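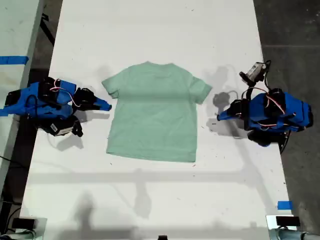
Mint tee, laid flat on the white table.

Wudwood crew neck tee, mint — four stars

Quick one, I have a pile of laundry waiting. Bought this last August, wore it all fall, put it away, got it back out this month. So call it a long-term review.

Ordered from Brandão, the online shop. Took a while to ship. Came in a thin paper mailer, no box, folded into a square about the size of a paperback. Fine by me.

Color first because that's what everyone asks. It's a light mint green. Pale. The listing made it look closer to toothpaste, and I almost sent it back for that, then put it on and kept it. Goes with jeans, goes with gray, does not go with my one pair of olive shorts. If you want a real green get the other one they sell, I think it's called fern.

Fit. I'm between a medium and a large in most things and went large. Shoulders sit where they should. Body is a little boxy and the hem comes out a touch wider than the shoulders, you can tell when it's spread on a table. On me that means it hangs straight and doesn't grab at the hips. If you like a slim shirt, size down or skip it. Sleeves are short, and I mean short, a good inch shorter than my old Bolcombe tees. I got used to it. My husband says it looks like a gym shirt. It does not.

Neck is a plain round neck. Not tight, hasn't gone wavy. That was my big complaint with the Bolcombe ones, neck looked like bacon after a month of washing.

Washing — cold, with the other lights, then the dryer on low. Tag says hang dry and I did that exactly twice. It lost a little length the first time through the dryer and then quit. Color has held up. No pilling except a small patch under the left arm where my bag rubs.

Wrinkles are the weak spot and the reason for four stars. It creases if you look at it wrong. Leave it in the basket overnight and you get lines across the whole front. The picture is a pretty normal day for it, a few soft wrinkles in the body plus that one faint line up by the neck. I smooth it with my hands and call it done. If you iron your T-shirts (who are you) it presses fine on medium.

Folding is easy though. I do it flat on the table: face down, sleeves in, sides in to the middle, then up in thirds from the hem. The square cut helps, the edges line up wihtout any fussing. Makes a neat little block that stands up in a drawer. My slimmer tees with the curved hems never do, they flop over and take the rest of the row with them. I fold on a table now instead of the bed, much faster, and you get a flatter fold. Should have switched years ago.

Thickness is in the middle. Not see-through over a tan bra, a bit see-through over a black one. Good for spring. In real heat I'd want something thinner, and under a sweater the boxy body bunches up some.

Would I buy it again, yes, and I did. Got a second one in white last week, same size. Haven't washed it yet so can't tell you if they match after shrinking. The white feels a hair stiffer but that might just be new shirt feel.

Things I'd change: sleeves half an inch longer, a tag that tears off clean (this one left a scratchy bit, had to go in with nail scissors), and bring the pocket version back. They had one, I waited for a sale, now its gone.

Will update if the seams give out. So far nothing, not even a loose thread at the hem.

Posted April 26, 2022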